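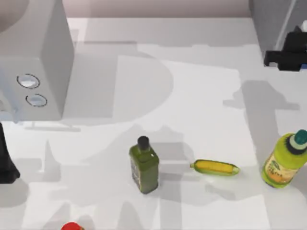
Checking a Simulated Kitchen Scene Before Recording

Applies to: two-arm countertop scenes in Sernix, all camera views
Last revised: Monday, March 10, 2025

This procedure covers the checks required by the Grunton scene rules before an operator records in simulation. Run it once per scene layout, and again after any change to lighting, props or camera mounts. You need a loaded scene, both arms connected and write access to the layout log.

Step 1. Fix the seed and settle the physics

Set the scene seed by hand. Do not leave it on auto. Step the simulator for 600 ticks with both arms holding their start pose, then pause. Props spawned slightly above the counter will drop during this period, and bottles are the usual ones to tip. If a prop is still moving at the end, reject the seed and record the number in the log.

Step 2. Check the start pose

Each gripper must start clear of every prop and every fixed appliance. The minimum clearance is 77 mm, measured from the collision mesh. The visual mesh is often smaller and will give a false pass. Read the value from the contact panel with "nearest pair" turned on.

An arm does not need to be visible in every camera. It does need to be inside its joint limits.

Step 3. Check the close view

Open the close camera and compare it with the reference still for the layout. 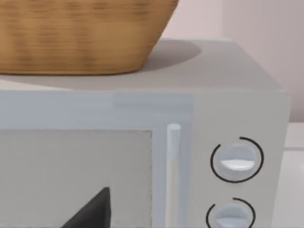 Any control the task refers to must be readable in this view. For a task that turns a knob, the grip bar and the dial ring both have to be visible on the knob named in the instruction. A partly cropped knob is acceptable only if the task does not use it.

Items placed on top of an appliance count as props. Enter them in the prop list with a mass and a friction value, even when the task never touches them. Missing entries are the most common cause of a failed review at Zollside.

Step 4. Check the overhead view

Switch to the overhead camera. Confirm the following:

Task objects are inside the view. Background objects may cross the border.
No task object is hidden behind another.
Cast shadows do not make a task object hard to tell from the counter.
Labels too small to read are not used in the instruction text. Write "green bottle", and leave product names out. 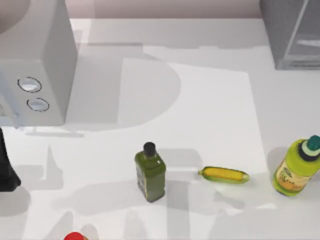 Overhead view of the counter: green bottle, corn and yellow-green bottle.

Shadows from the arms are allowed and should stay on. Turning them off for a cleaner picture breaks rule 4.2, which requires the same lighting in the check and in the recording.

Step 5. Sign off

Save the layout under its seed and export one still per camera. The log entry needs the seed, the prop count, the smallest clearance and the software build. Layouts checked on builds before 191 have to be run again, as the contact panel in those builds reported visual mesh distance.

Known issue: in the Dương layout set, seed 295 passes Step 1 and then fails Step 2 on the left arm. Skip it until the September update.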